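July, late evening

Spent most of the day on the equipment list again. The money for the fall has to be asked for before the end of the month, and I still had two versions of the sheet that didn't agree with each other. I threw out the older one after lunch. I should have done it a week ago.

The big question is whether we buy a second pair of grippers from Leitner or put everything into spares for the pair we have. Leitner's price went up since spring and the wait is now up to 38 days. If one finger cracks in September we sit and do nothing for more than a month. I keep coming back to that. A second pair looks like a luxury on paper, but a month of no folding work costs more than the pair does.

Zolar sells a cheaper one with wider fingers. I read through their sheet twice. Wide fingers are fine for boxes and bottles and I think they would be bad for clothes. Thin cloth wants a narrow tip that can get under a hem. I wrote "no" next to it and then changed it to "ask for a loan unit," so that is one more email for tomorrow.

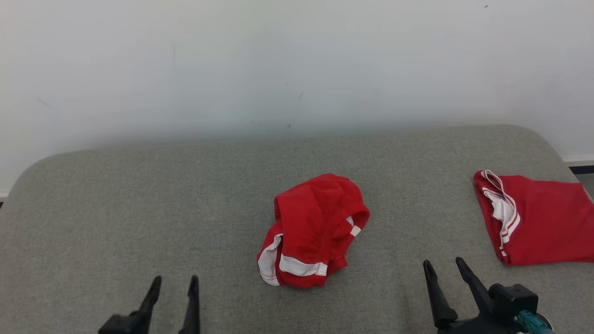 Cables are the part I always guess too low. I had one line for all of them last year and went over it by spring. This time I gave them their own page: power, signal, the connectors at the wrist, and the clips that hold everything down. I put in $200 for connectors alone. It may look high to whoever reads it, but I would like to stop moving money over from the tape and tools line.

Then clothes. I had them down as free, from the donation bin, and that was lazy. We need sets that match, so that a run in the morning can be compared with a run in the afternoon. Sports clothes are good for this, with trim that shows up well against the main color. I want more plain things too, and a few towels. Brilldale has them by the bundle. I put down 5 bundles and will cut it to fewer if the total comes out ugly.

I left the padded surface off the list. A proper table with a hard top would be easier to measure from, but soft furniture is what people fold on at home, and I don't want to buy a table just to make the numbers tidy. Maybe next year.

Flerilcombe called at four about the service plan. They have 2 levels and the lower one doesn't cover the wrists. I asked what it does cover and got a long answer. They will send it in writing — I have heard that before. I left the line blank for now.

Still to do: shipping for everything, the email to Zolar, and a new total at the bottom of the sheet. Phone is nearly dead and the charger is in the car.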